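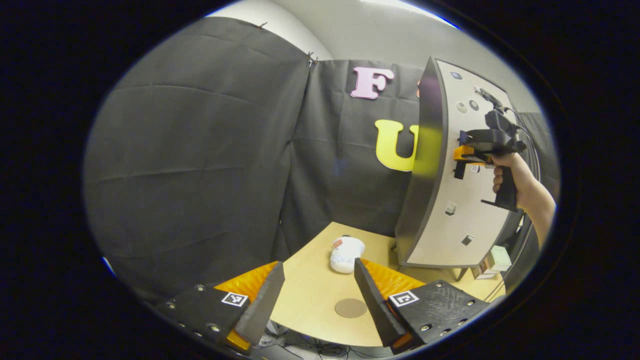 Handheld gripper practice (also "hand-gripper practice", "the Furnley rules") is the set of working rules for recording manipulation tasks with gripper tools held by a person, for later use in training robot arms. Mostly informal. The best known written version is the Furnley Code, drafted by Alina Dinu and Villads Hallgrímsson and now in its third revision. It has no legal force and does not replace machine safety standards, which cover the powered arm and not the person with the tool.

Background

Early groups wrote their own house rules, usually one page taped to a wall. Results hard to compare. Operators moved between labs and brought habits with them, good and bad. Dinu collected 40 of these house sheets while at Furnley and found that most agreed on the basics (markers, cables, resets) and disagreed on nearly everything else. The first draft was just the parts they agreed on. Hallgrímsson added the section on hands, which was argued over for most of a winter.

Scope

Covers one or two operators, tabletop work, tools with a camera mounted on the body. Does not cover mobile robots, teleoperation or anything with a blade. Kitchen work is in a separate annex, still a draft.

Main rules

Markers. Where a tool carries square fiducial markers, one per finger, both must be readable by the camera with the gripper fully open. Scuffed or peeling markers get replaced before the session, not after. No tape over a marker, ever, including clear tape.

Finger pads. Soft pads checked for tears and for lifting at the edges. Pads swapped as a pair. A new pad next to a worn one changes how the tool closes and the difference shows up in the data.

Fasteners. Screws on the finger blocks checked by hand at the start of each shift. Not with a power driver. Stripped heads are the most commonly reported fault at Nerkska, according to its own maintenance notes.

Cables. Tethered tools need slack for the full reach of the task. Cables off the tabletop where possible and out of the operator's walking path. The third revision allows floor cables under a table if no one has to step there, a change that Ragnheiður Bach opposed in writing.

Hands. The free hand stays away from the object unless the task sheet calls for it. If two tools are in use, each operator stays on their own side and calls out before crossing. Bare hands in view are permitted, faces are not.

Background and lighting. Plain cloth or a plain wall recommended. Fixed landmarks, such as large letters on a curtain, are allowed and some groups prefer them, but they may not be moved partway through a set. Steady light only, no dimmers.

Resets. Objects go back to a start area, not a start point. Small variation is wanted. The reset is not recorded.

Session length

Operators work 40 minutes at most, then a break. No more than 500 takes per operator in a shift. The limit came from Yu-ting Siu's wrist strain report and is the rule most often broken. Gunnlaugsson uses a lower number for new staff.

Record keeping

Each take is logged with tool ID, operator initials, task name and calibration file. Failed takes are kept and marked as failed. Deleting them is treated as a breach, even when the operator dropped the object or forgot to press record on the second tool. Calibration is repeated after any drop, any lens change, and at the start of the day reguardless.

Criticism

Chun-hung Yip has argued that the Code was written around wide-angle lenses and gives poor guidance for narrower ones, where a marker can leave the view during a normal reach. Adent dropped the background rule completely, saying that plain cloth makes for models that only work in front of plain cloth. The authors answered that the rule is a recomendation. Others object to the take limit, or want it lower. A fourth revision has been discussed but no draft is out.

See also
Fiducial marker
Wide-angle lens calibration
Operator fatigue
Furnley Code, kitchen annex (draft)
Gripper pad wear

Last updated: January

Contact the editors | Copyright and reuse | Back to top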